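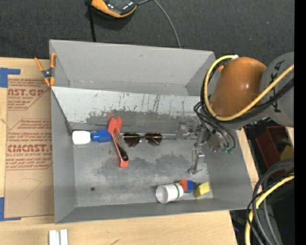
Graue Metallwanne mit Blechschräge, offen auf dem Tisch. Kratzer auf der Schräge, Flecken am Boden.

Thema: Metallwanne für Kleinkram – Kratzer und Flecken, lackieren oder lassen?
Forum: Werkstatt und Haushalt > Aufbewahrung

blechkiste_nord
Moin zusammen,

ich habe eine große rechteckige Metallwanne, die bei uns als Sammelstelle für alles dient, was keinen festen Platz hat. Innen geht quer eine schräge Blechwand durch, die ist heller als der Rest. Gedacht ist es so, dass man die Sachen oben reinlegt und sie nach unten rutschen. Das klappt auch, alles landet am Fuß der Schräge.

Mich stören zwei Punkte. Die Schräge ist oben voller senkrechter Kratzer und Macken, unten hat sie einen breiten dunkleren Fleck, der abgewetzt aussieht. Auf dem Boden sind außerdem wolkige dunkle Stellen, die mit Spülmittel nicht weggehen. Die Rückwand ist dagegen noch fast wie neu, nur ein paar kleine Punkte und unten eine Linie.

Fragen:
1. Bekommt man die Flecken am Boden raus, ohne das Metall matt zu schleifen?
2. Lackieren oder Einlage rein?
3. In der Wanne liegt auch eine Sonnenbrille. Wie schütze ich die Gläser?

Innenmaß an der langen Seite 500 mm, falls das für eine Einlage wichtig ist.

Danke und Gruß

Kantenfritz
Zu 1: Was ist das denn für ein Metall? Bei verzinktem Blech sind wolkige Stellen normal, da verändert sich die Oberfläche. Das ist kein Schmutz und geht deshalb auch mit Spülmittel nicht weg. Bei Edelstahl wäre es etwas anderes.

Zu 2: Nicht lackieren. Auf der Schräge rutscht ständig etwas runter, da ist der Lack nach einem halben Jahr durch und dann sieht es schlimmer aus als jetzt.

blechkiste_nord
Welches Metall das ist, weiß ich leider nicht. Die Wanne ist von Andreadis, die haben hier früher Lagerbedarf verkauft. Den Laden gibt es nicht mehr. Ein Magnet hält daran, auf der Schräge genauso wie am Boden.

Kantenfritz
Dann ist es Stahlblech. Verzinkt oder grau beschichtet, das kann man von hier aus nicht sagen. Nimm an einer unauffälligen Stelle einen Lappen mit etwas Aceton und reib. Färbt es ab, ist es Lack. Vorher Fenster auf.

Zewditu Hailu
Ich sehe das mit dem Lackieren anders. Ich habe eine ganz ähnliche Wanne vor drei Jahren mit Zweikomponentenlack gestrichen, vorher mit 1000er Papier nass angeschliffen und entfettet. Das hält bis heute. Man muss den Lack nur richtig aushärten lassen, bei mir waren das zwei Wochen im August auf dem Dachboden. Die meisten räumen nach zwei Tagen wieder ein und wundern sich dann.

Kantenfritz
1000er ist viel zu fein als Haftgrund. Da hält nichts drauf. Ich würde mit 240 anfangen, höchstens 320.

Zewditu Hailu
Bei mir hält es. Auf der Packung stand fein, und mit 240 hätte ich die Riefen durch den Lack gesehen. Es kommt auch darauf an, was man reinlegt. Bei mir sind das Stoffreste und Garnrollen, kein Werkzeug.

Kantenfritz
Eben. Garnrollen zerkratzen gar nichts.

mutti_aus_simau
Darf ich mal etwas Grundsätzliches fragen? Auf dem Foto liegt unter anderem ein rotoranges Werkzeug mit langem Griff direkt neben der Sonnenbrille. Dazu noch ein weißer Becher mit dunkelgrünem Streifen, auf der Seite. Warum kommt so etwas überhaupt zusammen in eine Kiste? Bei uns in Simau würde ich die Brille an den Haken hängen und den Becher in den Schrank stellen. Dann erledigt sich Frage 3 von selbst.

blechkiste_nord
Die Kiste ist ja gerade dafür da, dass man nicht bei jedem Teil überlegt. Einmal in der Woche, meistens am Dienstag, wird ausgeräumt und verteilt. Bis dahin liegt alles zusammen. Der Haken im Flur hängt schon voll.

mutti_aus_simau
Einmal in der Woche ist zu selten. Wir hatten das auch, und nach einem Monat war es eine Kramkiste, in der jeder nur gewühlt hat. Ich würde jeden Abend ausräumen, das dauert fünf Minuten.

holzwurm76
Jeden Abend macht kein Mensch. Einmal pro Woche finde ich völlig in Ordnung, wenn die Kiste wirklich leer wird. Ich habe selbst so eine Sammelwanne in der Garage, allerdings aus Kunststoff und ohne Schräge. Ohne Schräge verteilt sich alles über den Boden. Da sieht man wenigstens, was drin ist.

Zur Einlage: Schubladenmatte aus dem Küchenbedarf. Gibt es als Rolle, mit der Schere zuschneiden, fertig. Für die Schräge ist die allerdings nichts, weil die Sachen dann oben hängen bleiben. Nur auf den Boden legen.

Dagný Hauksdóttir
Die Matte auf dem Boden hilft der Brille aber nur zur Hälfte. Die Gläser bekommen ihre Kratzer vor allem von dem, was hinterherrutscht. Wenn die Brille unten an der Schräge liegt und oben kommt ein Schraubendreher rein, dann trifft der genau dort auf.

Mein Vorschlag: ein weiches Brillenetui direkt neben die Wanne legen. Wer die Brille ablegt, steckt sie erst ins Etui und dann in die Kiste. Ein Mikrofaserbeutel reicht. Der kostet fast nichts und liegt bei vielen Optikern sowieso dabei.

Für die Schräge selbst würde ich Filz nehmen, selbstklebend, dünn. Auf Filz rutschen glatte Sachen noch gut.

holzwurm76
Filz wird schmutzig und ist dann nicht mehr sauber zu bekommen. In der Küche oder im Flur vielleicht, in der Werkstatt auf keinen Fall.

Dagný Hauksdóttir
Deshalb selbstklebend. Nach einem Jahr abziehen und neuen drauf. Der Kleber geht mit Waschbenzin weg. Ich habe das an zwei Schütten so gemacht, die eine steht in der Werkstatt und die andere im Kinderzimmer. In der Werkstatt wechsle ich öfter, das stimmt.

Kantenfritz
Waschbenzin auf Lack vorher testen. Falls die Wanne doch beschichtet ist.

blechkiste_nord
Danke für die Antworten bis hierher. Ich habe den Test mit Aceton gemacht, hinten außen an der Kante. Der Lappen wurde nicht grau. Ich gehe also von Verzinkung aus.

Die Idee mit dem Beutel für die Brille übernehme ich. Beim Filz bin ich unsicher, weil bei uns auch mal etwas Feuchtes reinkommt. Der Becher zum Beispiel wird nicht immer vorher abgetrocknet.

mutti_aus_simau
Dann weiß man ja, woher die Flecken am Boden kommen.

blechkiste_nord
Kann sein. Der kleine runde Punkt vorne links könnte auch von einer Schraube sein, die da länger gelegen hat. Sicher bin ich nicht.

Kantenfritz
Runde Punkte auf Zink können von feuchten Metallteilen kommen. Wenn man mit dem Fingernagel nichts spürt, ist es oberflächlich. Spürt man eine Vertiefung, würde ich die Stelle säubern und mit Zinkspray abtupfen. Nicht sprühen, sondern in den Deckel geben und mit einem kleinen Pinsel auftragen. Sonst hast du einen hellen Fleck, der fünfmal so groß ist.

Für die wolkigen Stellen: lauwarmes Wasser, neutraler Reiniger, weiche Bürste, gut trocknen. Keine Säure, auch kein Essig und kein Zitronenreiniger. Die greifen das Zink an.

Zewditu Hailu
Bei verzinktem Blech muss ich meinen Rat einschränken. Darauf braucht man einen speziellen Haftgrund, sonst blättert der Lack in großen Stücken ab. Meine Wanne war schwarzer Stahl. Wenn du trotzdem lackieren willst: Ich hatte den Grund von Drarkeck, die Dose reicht für beide Seiten. Ich würde in deinem Fall aber auch eher eine Einlage nehmen.

Kantenfritz
Da sind wir uns dann ja einig.

lagerist_b
Noch ein anderer Weg: Kunststoffplatte. Zwei Millimeter Polypropylen, beim Zuschnitt bestellen und einfach auf die Schräge legen. Unten stützt sie sich am Boden ab, oben eine kleine Klammer oder doppelseitiges Band. Ist abwaschbar, Feuchtigkeit macht nichts, und die Sachen rutschen besser als auf Blech. Wenn sie zerkratzt ist, dreht man sie um.

Ich habe bei Wastov bestellt, die schneiden auf den Millimeter. Meine Platte war 367 mm hoch. Eine Pappschablone vorher lohnt sich, wenn die Wände der Wanne nach außen laufen, denn dann sind die Seiten der Platte nicht parallel. Ich habe das beim ersten Mal vergessen und musste mit der Feile nacharbeiten.

holzwurm76
Die Platte ist gut, aber laut. Auf Kunststoff klappert jedes Teil.

lagerist_b
Auf blankem Blech klappert es noch mehr.

holzwurm76
Auch wieder wahr. Dann Schubladenmatte unten und Platte auf die Schräge.

Dagný Hauksdóttir
Mit der Kombination kann ich leben. Für etwas Feuchtes ist Filz wirklich nicht das Richtige. Die Matte zum Trocknen ab und zu herausnehmen, darunter steht sonst das Wasser und du hast in einem Jahr neue Flecken.

blechkiste_nord
So mache ich es. Platte wird bestellt, Schablone aus Pappe schneide ich am Wochenende. Die Kratzer auf der Schräge sind dann ohnehin verdeckt, und den Boden bürste ich vorher einmal durch.

Eine Frage noch an lagerist_b: Hast du die Kanten der Platte gebrochen oder sind die vom Zuschnitt her glatt genug? Bei uns fassen auch Kinder rein.

lagerist_b
Die waren leicht scharf. Einmal mit einem Cutter schräg drüberziehen und mit feinem Papier nachgehen, dann ist das gut. An der oberen Kante würde ich es gründlich machen, da greift man am häufigsten hin.

mutti_aus_simau
Und der Becher?

blechkiste_nord
Der Becher kommt in den Schrank.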